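**Structures You Can Stack - Handout 3**
Hazem Berrada, with notes by Nesma Ragab
August 2022

Welcome back! Last time we talked about loads on paper. This week we get to the fun part: blocks, legs, crossbars, and the question of why some little buildings stand happily while others fall over when you breathe on them.

Start with the arch. Two legs and a crossbar make a shape like a capital A, and it's one of the best shapes ever (I will defend this). The legs spread the load out toward the table, and the crossbar keeps them from sliding apart. An X-shaped lattice does a similar job to a solid panel with a lot less material - look for one on the next bridge you cross.
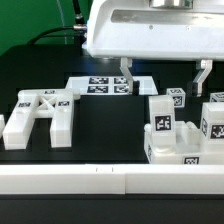 *Fig. 1. White parts on a black tabletop: A-shaped piece at left, tall block standing on its base at right.*

Now compare the arch with a tall block. Same table, very different behavior! A tall block has a high center of mass over a small footprint, so a small tilt can carry that center past the edge. A wide base under it helps, as long as the block sits firmly on the base.

**Try it.** Take a block 200 mm tall and 56 mm wide. Divide the width by the height and you get 0.28, the slope at which it is just about to tip (assuming it doesn't slide first). Now lay it on its long side and do the sum again. Big difference!

Next comes bridging and stacking, my favorite bit.

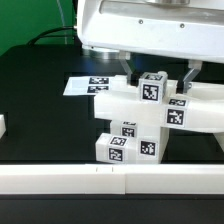
A long block lying flat makes a generous shelf for a small cube. Before you set a cube down, ask where its weight goes. Over a support, you can be fairly relaxed. Out on an overhang, every bit of distance counts, and a beam that was perfectly happy alone may start to lift at the far end.

**For next session**

- Sketch an A-shape with and without its crossbar, with arrows for the forces.
- Work out how far a cube can sit past the last support before your beam tips. Use any sizes you like, but write them down.
- Read Nesma's notes on friction, 10 pages, lots of drawings.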